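4. First run: teaching a card removal

Written for firmware 8 of the Plikness arm package. Revised 21/06/2019 by Gitau Barasa, Kourkoulas workshop.

The quick start sheet from Zavulside says this section takes a beginner one coffee break. Plan on an afternoon.

1. Unplug the PC and take the side panel off. Lay the case on its side on the slatted table, open side up.

2. Clamp the case. The sheet calls this optional. We disagree.

3. Switch on the arm and wait for it to finish homing. Keep your hands out of the case until it stops.

4. Set the speed limit to 400. The factory setting is 1000, and we have yet to find a job inside a computer that calls for it.

CAUTION: The "soft touch" feature does not protect a motherboard. It stops the arm after contact, and small parts can break before then.

5. Jog the gripper down over the board in small steps. Stop above the expansion card and check the finger angle by eye before going lower.
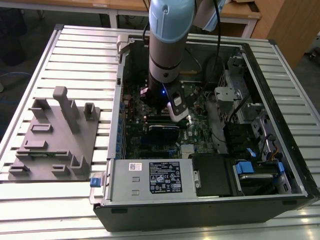
6. Save this point as HOVER. Every later move should start and end there, including the ones the wizard writes for you. Open the wizard's path and check, as it likes to cut corners across the drive bays.

7. Release the card latch by hand. The brochure claims the arm can do it. Ours managed it on some cases and bent the latch on others.

8. Close the gripper on the card edge, lift straight up, and save the point as CLEAR.

NOTE: Loose cables are not in the arm's model of the case. Tie them back yourself.

9. Run the whole path at low speed with one hand on the stop button. Do this again whenever you change to a different case.

The Bundetard add-on is sold as a way to skip steps 5 to 8. See section 7 before paying for it.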